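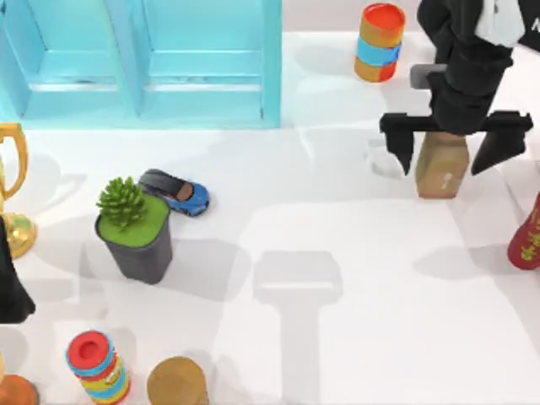 Reinaldo Godoy has spent most of his working life on the question of how things should be put away. He began in the parts store of a bus depot in Drakville, moved to a hospital supply room, and now advises schools, libraries and small museums on storage from a second-floor office in Custstead. He charges by the shelf.

The unit of billing is deliberate. "If I charged by the hour, people would want me to talk," he says. "A shelf is a fixed quantity. Either it has been sorted and labeled or it hasn't."

His current contract is with the Boateng toy library, which lends play sets to families and day cares on a two-week cycle. The library holds more than 3,000 pieces. Until June these were kept in deep bins arranged by age group, an arrangement Godoy considers close to useless for lending. Age ranges overlap, he points out, and a returning item has no single correct bin. Staff were making a judgment call on every return, and two people on the same shift would make it differently.

He replaced the age groups with a location code. Each shelf bay has a letter, each level a number, and each item one assigned position that doesn't change when the item is out on loan. The empty space is left empty. "That is the part clients resist," Godoy says. "They see a gap and want to fill it. The gap is information. It tells you the thing is out."

The method is borrowed from tool control, where a missing wrench has to be noticed before a vehicle leaves the shop. Godoy concedes that a missing stacking ring carries lower stakes. The cost is still measurable. In a trial at the library, staff looked for 100 requested items under the old arrangement and 100 under the new one, and he timed both. He declines to publish the results from a single site, but says the difference was large enough that the manager stopped the trial early and asked for the remaining bays to be converted.

Depth is the variable he returns to most often. A shelf deeper than 12 inches, in his view, will acquire a second row, and the second row will be forgotten. He would sooner have more bays of shallow shelving than a few deep ones, even where this costs floor space. Wire baskets he permits for soft goods only. Lidded tubs he permits for sets that are lent complete, provided the contents list is fixed to the tub and not to the lid. "Lids migrate," he says.
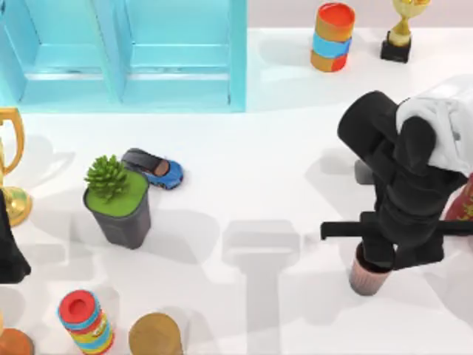
Open compartments are a separate argument, and one he has had with nearly every client. Doors look tidy in a brochure and add two movements to every retrieval. A plain open unit, like the light cyan one with two compartments side by side, lets a person check the contents from across a room. It also shows dust, and he regards this as a point in its favor. Small objects such as a ribbed pink cup are the usual objection, as they tend to drift to the back or roll off. Godoy's answer is a shallow tray inside the compartment, with the code on the tray's front lip.

Labels take up a surprising share of the conversation. He uses black type on white stock, capital letters, no pictures below adult eye level unless children do their own returns. Color coding he treats with suspicion. It works up to five or six categories and then someone runs out of green tape and uses teal.

He has tried software. The Flulier system, which the library already used for memberships, can hold a location field, and he had the codes entered there. He still insists on a printed list at the end of each bay. "The list works when the computer is being updated," he says, "and the computer is always being updated."

Not all of his advice has held up. At a school in Drakville he specified 200 identical trays for a science room – the correct number on paper – and found a term later that teachers had carried a good many of them off to hold homework. He now orders spares and writes the room number on the base of each tray. He also asks, before quoting, who puts things back at four in the afternoon. Where the answer is "whoever is around," he adds a visit to the contract, scheduled for a month after the shelves are finished.

The follow-up is short. He walks the bays with the printed list, notes anything out of position, and moves nothing himself. Items found repeatedly in the wrong place get that place as their new code. At Boateng the first such visit led to four changes, all of them to puzzles, which had been assigned to the top level and kept turning up near the desk.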